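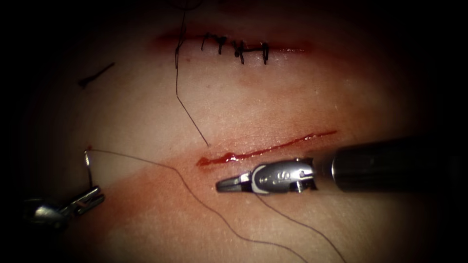

Photo: Damián Lagos / Zellent

About Zellent

Zellent tests robot arms on everyday hand work from its workshop in Drirkville. Stitching is our longest-running task. On a practice pad, two arms share the needle and thread, and a row of black stitches can close a cut.

Mending a torn shirt or hemming curtains is harder, as cloth moves. Our arms can't do either unsupervised yet. Gisela Durán leads the trials and has logged 1054 to date.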